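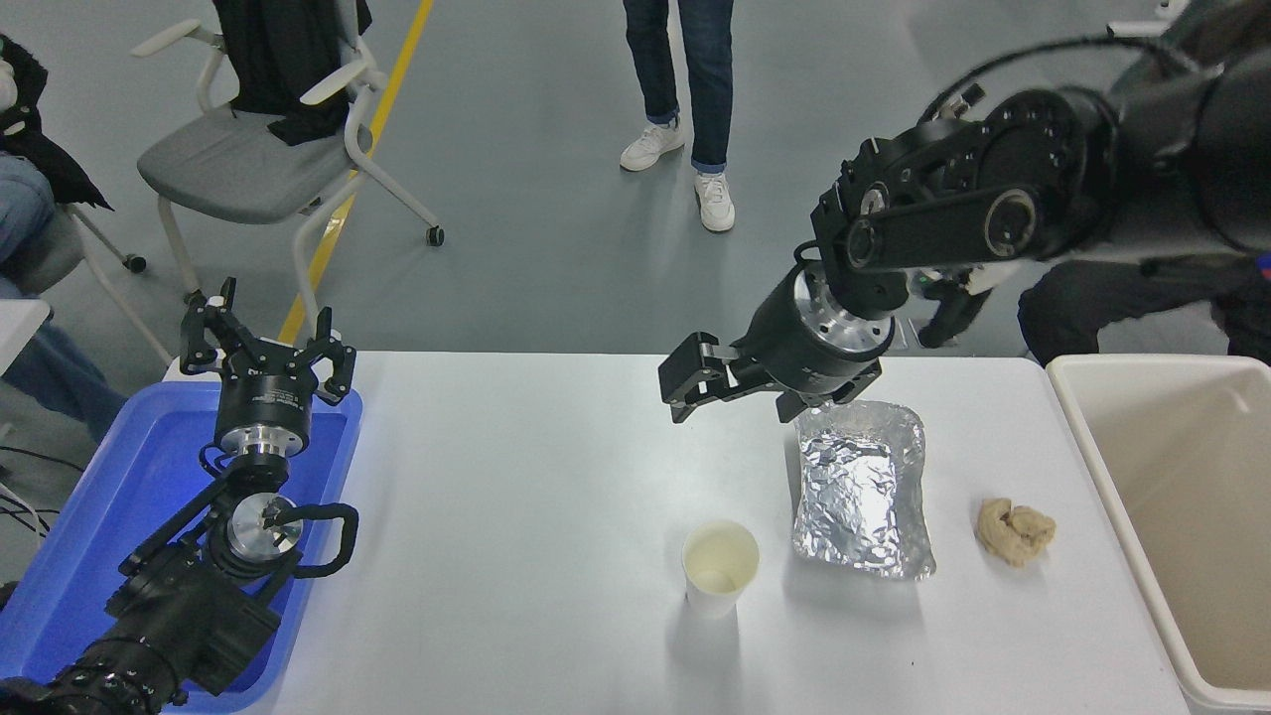 Paper cup and foil-wrapped tray on a white table

Does the visitor levy apply to a licensed cannabis lounge?

Posted by kiltum_road in Local Taxes and Licensing

We run a small cafe in Bernura and have applied to add a licensed consumption room at the back. The council's draft schedule lists a local excise on cannabis sales and, on a separate page, a levy on "hospitality premises open to visitors". I can't work out whether we would pay both. The room would seat fewer than the cafe does now and we would not be selling flower to take away, only products used on site. The licence form asks for a tax category and gives two boxes, retail or hospitality, with no room for both. I rang the office in October and was told to "put whichever is the larger". Has anyone filled this in already?

endau_ledger

You pay both, but not on the same money. The excise is charged on the sale price of the cannabis product. The hospitality levy is charged on food, drink and any entry fee. So your till has to split them, and the split has to show on the receipt as well as in your return.

On the form, tick retail if any cannabis product is sold on the premises, even if it never leaves the room. Then attach a note with your food and drink turnover for the last year. We did this in Endau under what I believe is the same schedule and the note was accepted. The application fee was 200 and we paid it once, not once for each category. If they try to charge you twice, point them to paragraph 106, where it says a single premises makes a single application.

Two things caught us out. A bundle price, such as a coffee and an edible together, is treated as all cannabis unless you print separate prices. And the excise is due monthly while the levy is due quarterly, so you need two reminders - the late penalty is the same for either.

bernura_resident2

I thought the whole thing was still waiting on the vote? My understanding was no local tax until the state rules are final. They said the same about the parking charges and then changed it anyway.

kariuki_accounts

The vote was on the rate. The licensing part is already in force, so the form does need to go in. I agree with the answer about splitting the till. I would add that stock bought before your licence date has to be declared on the first return, with the supplier invoices. Keep paper copies. The upload page rejects scans quite often and you don't get a message when it does, so check the status page the next morning.

If your turnover from the room is very small you may come under the relief in the last section of the schedule, but you have to ask for it in writing.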